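Measuring the flow rate of a garden tap, and why the number on the box is no use

26th April

The drip irrigation on the back beds has been running for two summers and has never been even. The first bed gets plenty, the third bed gets a reasonable amount, and the run of pots along the fence gets what is left over. Last year I dealt with this by going round with a watering can, thereby defeating the purpose of having a system at all. This spring I decided to measure things before buying any more fittings.

The layout is simple. There is one outside tap on the kitchen wall, fed by 15 mm copper through a double check valve. From there a hose goes to a Barnumen two-outlet timer, and each outlet feeds a length of 13 mm supply pipe. Line A does the three raised beds. Line B does the pots and the strip by the shed. Emitters are a mixture, as I bought them at different times from different places, and a few of the older ones have lost whatever markings they had.

The timer box gives a maximum flow and a working pressure range. Neither tells you what your tap delivers. Pressure at the tap with nothing running (static pressure) is the figure most people quote, as it is easy to get with a screw-on gauge. It says very little about what happens once water is moving. Every elbow, valve and washer between the main and the tap takes something off, and the loss rises steeply with flow. A tap with good static pressure and a half-closed stop valve behind it will look perfect on the gauge and run a drip line badly.

So the useful measurement is flow under load, and the equipment needed is a container of known volume and a watch. I did buy a cheap inline meter, sold under the name Flastport, and I will come back to that.

The container matters more than I expected. Most household buckets taper, so the volume per centimetre of depth is greater at the top than at the bottom. If you mark the halfway height and call it half the volume, you will be wrong by a noticeable margin. Moulded scales on the inside are better than nothing, but I have two buckets with scales and they disagree with each other. The answer is to calibrate by weight. Put the empty bucket on the scales, zero them, add water until they read the mass you want, and mark the level with a paint pen. One litre of cold water is near enough one kilogram for any garden purpose.

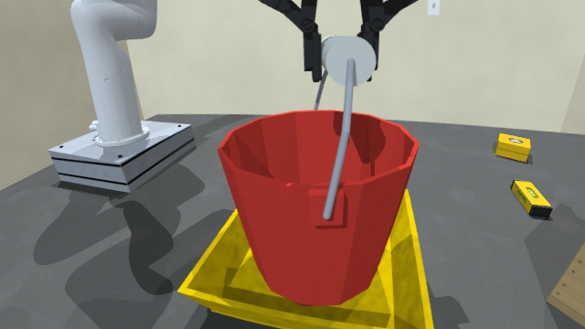
A tapered bucket: wide at the top, narrower at the base, so equal heights do not mean equal volumes.

If you want to do it by geometry, the shape is a frustum, and the volume is one third of pi times the height times (R squared plus Rr plus r squared), where R and r are the inside radii at the water surface and at the base. Use inside dimensions. I tried this on my own bucket and came out slightly higher than the scales did, which I put down to the raised ring in the base and my own reading of a tape measure held at an angle. I trusted the scales.

The procedure was as follows. Open the tap fully and let it run for a few seconds into the drain to clear the air. Swing the hose end into the bucket and start the watch at the same moment. Stop the watch when the water reaches the mark. Repeat until the times agree, and discard the first one, as the first one is always poor. Keep the hose end at the same height throughout. Make sure the washing machine is off, and tell anyone else in the house not to run a bath.

With the bare hose, the ten litre mark came up in 45 seconds. That is 13.3 litres a minute, or 800 litres an hour. With the timer fitted and one outlet open the flow dropped, as you would expect, but there was still plenty in hand for either line. Adding up the rated outputs of the emitters on Line A, I had been asking for far less than the tap could give. So supply was not the trouble.

Line B was another matter. I disconnected it at the shed end and measured the open pipe there, and the flow was a small fraction of what was going in. A 13 mm pipe of that length should not lose that much. I worked back along it, opening each joint in turn, and found two things. One was an elbow behind the water butt, pushed in so hard that the pipe had folded slightly behind the collar. The other was the filter washer at the timer outlet, which I had not known was there. It was packed with fine brown grit. I assume this came through when the main was being worked on at the bottom of the road, but it could equally have been there since the timer was installed.

Both were fixed in ten minutes. The elbow was replaced with a length of pipe taken round in a wide curve, fewer fittings being better in any case. The washer was rinsed and put back.

Now the meter. The Flastport screws in between tap and hose and has a small display giving total litres and litres per minute. On the total it agreed with the bucket fairly well. On the instantaneous rate it wandered a good deal, and at low flows it stopped registering altogether, presumably because the little turbine does not turn. For a drip system this is a serious weakness, as low flow is the only flow there is. It has been moved to the hose used for filling the butt, where it does its job.

For the emitters themselves I used jam jars. One jar under each dripper, timer set to run for a fixed period, then weigh each jar on the kitchen scales and subtract the jar. This is tedious and there is no way round it. Label the jars and the lids separately, or leave the lids indoors. The results on Line A were as follows, in words, because I have given up trying to make tables behave on this site. First bed: close to rated output throughout, with one dripper giving nearly double. Second bed: all slightly under. Third bed: all under, with one giving nothing. The pattern along the line is pressure loss, and the two odd ones are faulty drippers. Both have been replaced.

The remaining unevenness comes from using plain drippers on a slope. The garden falls away from the house and then rises again at the fence, not by much, but each metre of height costs a tenth of a bar, and at drip pressures that counts. The cure is pressure compensating drippers, which hold their output steady across a range of inlet pressures. They cost more and they need a certain minimum to work at all, so there was no point in fitting them until I knew what was arriving at the far end. I have ordered a bag from Dhillon, the irrigation supplier on the Garton road, who will sell them loose and do not insist on a starter kit.

Total consumption is the other reason for doing all this. I took the water meter readings at either end of last June and subtracted our usual household use, and the garden came to 1230 litres for the month. By my reckoning a fair part of that went on the first bed, where it was not wanted. The lettuces there were enormous and tasted of nothing.

The plan is to fit the compensating drippers on Line B first, leave Line A as it is, and take the jar measurements again in June when the system is running daily. I will also put a proper inline filter straight after the tap, where I can see it – the washer type is too easy to forget. If the numbers hold up I will do the beds as well.

One note for anyone repeating this. Mark the bucket on the outside as well as the inside if it is thin enough to see the water line through. Mine is not, and I spent a lot of the afternoon bent double.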